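Visit to the Hadby Rail Security Post and Priltach Control Room
Report of the Passenger Safety Delegation

The delegation traveled to Hadby in November at the invitation of the line operator to review the protection of passengers on the evening service to Priltach. The visit followed two robberies on the station approach road earlier in the year, both of which took place after the last train had arrived. Members wished to see what had changed and to hear from the officers who now work there.

The party was received at the Hadby post shortly after 2 p.m. The duty inspector explained that the building had been a parcels office until the spring. It now holds a radio desk, a small interview room and a rest area for the night shift. Officers patrol the platforms in pairs and remain on the approach road until the last passenger has left by bus, taxi or private car.

Bags are checked by hand at the main entrance. The scanner ordered for the station had not been delivered, and the inspector could give no firm date for it. Members observed the checks before the afternoon departure. Lines moved steadily, although passengers with small children were given no separate lane. The delegation has asked the operator to consider one. 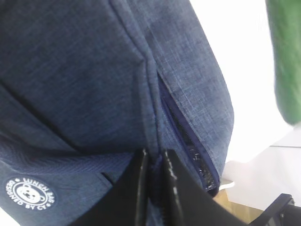
Blue lunch bag, close view.

From Hadby the delegation continued by train to Priltach. The journey passes through the Isah cutting, where the track runs below the level of the road for a long stretch and mobile coverage is poor. The conductor carries a radio for this section and reports to the control room on entering and on leaving it. On the day of the visit, the second report was received late. Staff at Priltach followed their written procedure and called the train until it answered. The delay was put down to a weak battery in the handset.

The control room itself is on the upper floor of Priltach station. Screens show the platforms, the parking lot and 400 meters of the approach road on the town side. The far side, where one of the two robberies occurred, is not covered. The control room manager stated that poles for additional cameras had been approved and that work would begin once the power supply had been extended. Lighting on that side was out of order at the time of the visit.

Members then met with residents and regular passengers in the station waiting room. Several people said they felt safer on the train than on the road outside it. Others spoke of the shuttle bus to Pedena, which leaves before the evening train arrives whenever the train is running late. Drivers are under instruction to keep to the printed time. 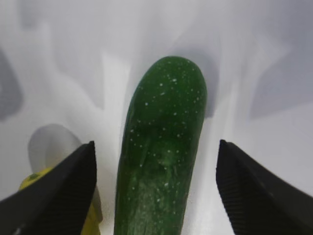
Domenica Mösli told the meeting that the patrols were welcome but that they ended at the station gate in Priltach, and that anyone going on to Pedena still had to wait in the dark for a ride. She asked for the last shuttle to be held until the train was in, and for the gate to stay staffed until it had left. Her request was supported by others present.

The operator's representative replied that holding the bus would require the consent of the district transport office. He undertook to raise the matter in writing and to send a copy to the delegation.

The following points were recorded for further action:

Repair of the lights on the far side of the Priltach approach road.
Replacement of handset batteries used by conductors in the Isah cutting.
A written reply on the Pedena shuttle.
A delivery date for the Hadby scanner.

The delegation thanks the staff at both stations for their time. A second visit, to be made after dark, will be arranged with the operator once the lights have been repaired.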